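In defence of the see-through box

I have worked in four offices and eaten lunch at my desk in all of them, and I have come to think that the most useful thing you can own for the purpose is a clear plastic box with a lid that clips on. I mean the ordinary rectangular kind. I hold this view against some resistance.

The resistance comes mainly from Teresa Cunha, who sits across from me and carries her lunch in a steel tin from Domański. It is a handsome tin. It will outlast both of us. But you can't see into it, and neither can anyone else who opens the office fridge at one o'clock and wants to know which lunch is theirs. In June we had three steel tins on the same shelf, and people were taking the lids off each other's food to find their own. I don't want my rice inspected.

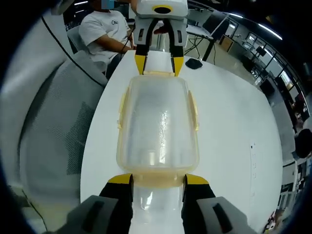 A clear box answers the question before it is asked. You open the fridge, you see yesterday's potatoes, and you know whether they are yours and whether they are still fit to eat. The second part matters more than people admit. Food is thrown away at home because it goes to the back in something you can't see through, and by the time it is found it has to be thrown out. I kept a note of what I binned over one winter, and most of it had been in old ice cream tubs with the writing still on the side. A tub that says vanilla and holds lentils is no help to anyone.

The usual answer is that plastic looks tired after a while. It does. It picks up a tint from tomato, and the corners go cloudy. Tetteh Bonsu, who used to run the kitchen shop in Zornville, told me he sold 16 glass boxes for every plastic one in his last year, and that customers were a little ashamed to ask for plastic. I understand the appeal of glass. It also weighs a good deal, and I walk to work. I dropped a glass one on the stairs two years ago and I have not replaced it.
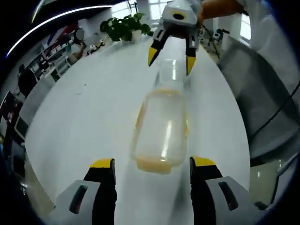 Bottles are a harder case, and I'll concede some ground on them. A bottle is carried about more than a box is and gets worse treatment. Still, the argument for seeing through it is the same. A clear bottle lying on its side on a white table, neck pointing away from you, shows the light all the way down its length, and any faint yellowish tint near the base shows up too. With a painted metal bottle you would have to unscrew the top and put your eye to the hole. I have done that with mine, a Derneo, and I didn't enjoy what I found.

Then there are the clips. Cheap boxes have a lid that you press down and hope for the best. The better ones have latches on the sides, and you know when they are shut by the click. The latches are also the first part to fail. Pastent will sell you a new lid by post, which is the main reason I buy theirs, and I wish more makers did the same. A box with a broken lid is a bowl.

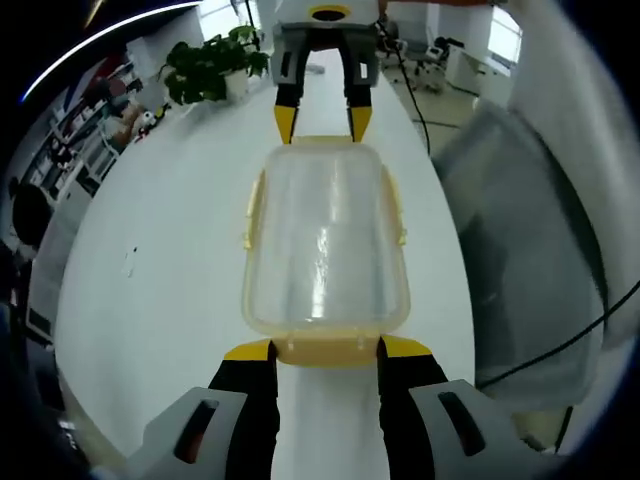

My last point is about washing. A box with rounded corners can be cleaned with a sponge in a few seconds. One with sharp corners needs a brush, and most office kitchens don't have a brush, or have one you wouldn't care to use. Leave the box upside down with the lid off until it is dry. If you clip it shut while there is still water inside, it will smell by the morning, whatever it is made of.

Teresa has read this and is keeping her tin. She has at least put her name on it.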